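We use cookies to remember your settings and count visits. Accept | Manage choices

Gion Riedl
Right, thread on what I've been up to at Ciritholm, because people keep asking and I love talking about it!

Gion Riedl
We're gathering examples for Trurkine, our two-armed tabletop setup. Someone guides the arms through a small job, we save the whole go, then we shuffle things and start over. 354 goes so far, 185 of them mine (my shoulders know it).

Gion Riedl
Pink plate, pliers, orange drink, both arms at the table:

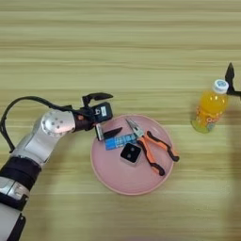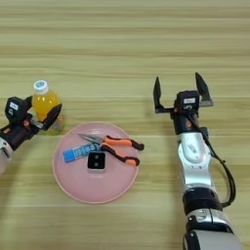
Gion Riedl
What I didn't expect is how much my own habits creep in. I'm right-handed, so my early goes leaned hard on the right arm. Gisler spotted it in the plots and now we swap the lead arm every 10 goes. Much better spread!

Gion Riedl
Also, we keep the clumsy ones. If I miss a grab and have another try, that go stays in with a note on it. The first model we trained only ever saw tidy grabs and just froze when it missed. Poor thing.

Gion Riedl
Target is 928 before we train again. If you've done this with two arms, how do you decide when to move on to new objects? I'd love to hear, even if your answer is "when we got bored".

Get new threads by email. Sign up | No thanks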